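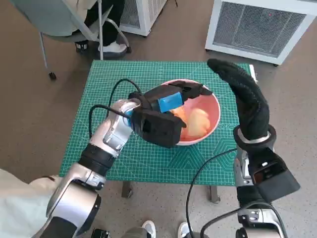

2 min read

March 7, 2019

Quick one, bus in twenty min. Peach day again. Or what I'm calling peach, the bag just says mixed fruit and half of it is mush.

Bowl sits on the green cutting mat, the big self-healing one I bought for quilting and have used for quilting maybe twice. Good surface though. Bowl doesn't slide. It's the one with the white rim and the salmony orange inside, from the Fladdale market. Love that bowl. Terrible for seeing peach in, the pieces nearly go missing against the glaze. Two in there, one big one small. Should of used a blue bowl. Don't own a blue bowl.

Gumaro Palacios called at lunch re: the cobbler for Sisthorpe. He wants 1000 g of fruit, peeled, no skins AT ALL, his aunt picks them out and lines them up on the side of her plate. Fine. Weighed what I had after pulling the brown bits, 480. So less than half. Told him and he said "well that's a start" which, ok.

Shopping before Saturday:
more peaches, firm ones, NOT the bag
200 g butter
brown sugar (checked, have a rock, need new)
lemon
foil

Ó Gríofa's might have the jars, last time they were over four dollars but the fruit holds its shape. The Grasetstead place is cheaper and closes at 5 so no chance today. Tomorrow maybe if I get out early. I won't get out early.

Peeling notes so I don't do it the dumb way again. Boil water first, THEN get the peaches out. Score the bottoms. Half a minute, no more. Cold water right after. Did it backwards Tuesday and stood there with slippery fruit waiting on the kettle.

Also need to wash the mat properly, lukewarm, no scrubbing, and dry it flat. Hot water warps them, found that out with the small one, it's shaped like a potato chip now. Lives behind the dresser.

Mom called, didn't pick up, call her back. Ask if she still has the deep dish with the lid. If she says it's in the garage forget it, I'm not going in that garage till April.

Knee ok today. Slept badly. Rent check mailed.

Forgot to write down what temperature Gumaro said. 375? Text him. Bus in six min, shoes, wher are my keys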